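Unit 8: Faults that do not announce themselves
Handout for the second half of the course. Read it before the lab, and bring the fault log sheet.

So far we have dealt with failures that stop the machine. A fuse blows, a joint hits its limit, a light goes red. Those are the easy ones. This unit is about the other kind, where everything keeps running and the numbers are wrong.

The case is the Rindosgate bedding trial. The goal was modest: teach a two-handed system to fold and move soft items on a bed, using hand-held grippers operated by a person. The person does the task, the grippers record how far the jaws are open and where they are, and a robot is later trained on the recordings. The final report describes the method as "robust." Keep that word in mind and ask what it was tested against.

The trial collected 400 recordings. The team noticed a problem only after training, when the robot kept closing its left jaw too early and pinching the sheet along with the shirt it was supposed to lift. The first explanation offered was that the fabric was difficult. The second was that the model needed more data. Neither was checked before 50 more recordings were made, with the same left gripper.
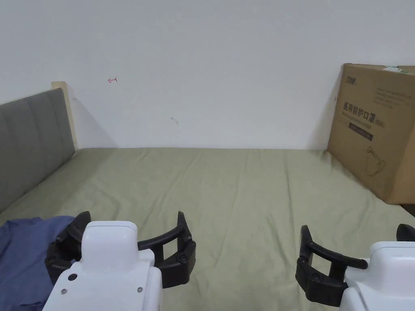
The cause was a slipping pivot. One joint in the left linkage had worked a little loose, so the jaw opening in the log and the real opening drifted apart during a session. At the start of each session the gripper was zeroed, and for the first few grasps the two agreed. By the end the log said "open" while the jaw was almost half closed. The software raised no alarm. It had no second measurement to compare with the first.

I would ask you to be suspicious of three statements in the report.

"The grippers were calibrated before every session." True, and of little help. A check done only at the start cannot find a fault that grows with use. Check at the end as well and compare the two.

"Operators reported no problems." Operators correct for a sloppy tool without thinking. They look at the fabric, squeeze a bit harder and get the job done. A skilled person is a poor fault detector for exactly this reason. Citlali Olvera, who reviewed the trial for us, went back through the session notes and found 2 remarks that the left side "felt soft." Both were filed under comfort.

"Affected data were removed." Which data, and how was that decided? The report drops the sessions with failed grasps. But the drift was also present in sessions where the grasp worked, and those stayed in. What remains is a set that looks clean.

On safety, the report says there was no risk because the forces were low. Perhaps, on a bed with a shirt. The same linkage design went to the Grirnthorpe site, where the arm worked within reach of people - and there, a jaw that is not where the controller thinks it is becomes a pinch hazard. I have not seen a risk assessment that mentions it.

For the lab

Each pair gets one gripper from the Grultard cabinet. Some have been tampered with. Measure the jaw opening with the gauge block at zero, work the jaws for 8 minutes, then measure again. Write down both values before you discuss them with your partner. Do not open the housing and do not tighten anything.

Hand in one page: what you measured, what you think it means, and what other cause would give the same reading. "Operator error" will not be accepted unless you can say what the error was.

Reading: Ochoa, chapter on drift and backlash. Skip the section on automatic fault detection for now; we will pick it apart in the next unit.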